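Gripper Arm Build – Gallery

Trutargate is a two-finger gripper arm put together in the shared workshop at Erkorberg. Work on the frame began in September, and the fingers are now on their third version. These pictures are from the tabletop tests, using things you would find in any kitchen or bathroom.

Finger version three. The long slots save material and let the tips bend a little. The cube is the standard target for checking the opening width.
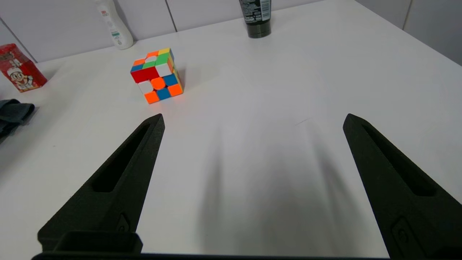
Fandwood wrote in to ask if a slot that long weakens the finger, and said a set built to a similar plan split near the base after a month of use. A thicker wall at the root fixed it in that case.

The root wall here is 6 mm – we have had no splits so far. One full set of fingers takes 47 grams of filament.

Test layout on the white table, with the cube, the bowl, the cloth and both bottles spread out. Soft items and hard items go in the same run.
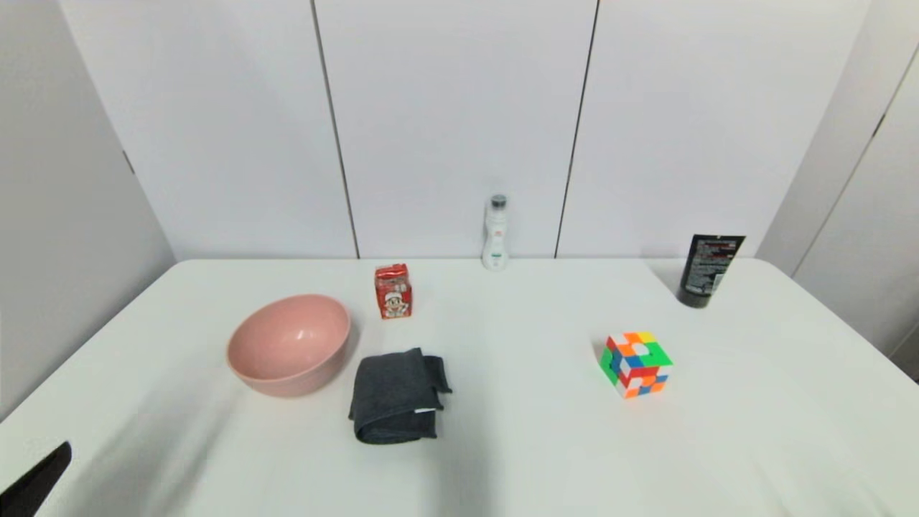

Each run is saved with the motor current, and the log stands at 3,946 grasps. The cloth still gives the most trouble. Folded thick it is fine, but a single layer slips.

Close work near the side wall. The red and white package lies ahead of the fingers, with the bowl between them at the bottom.
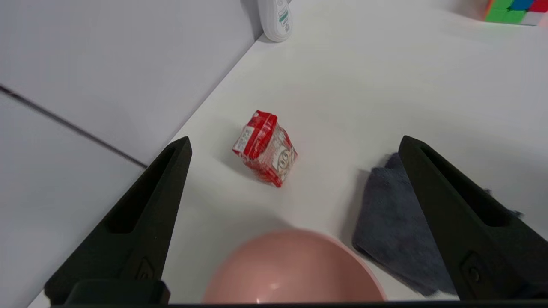

Chauke Workshop Pages, No. 47

The next job is a softer pad for the fingertips. Parts lists and print files for version three are kept with the build notes.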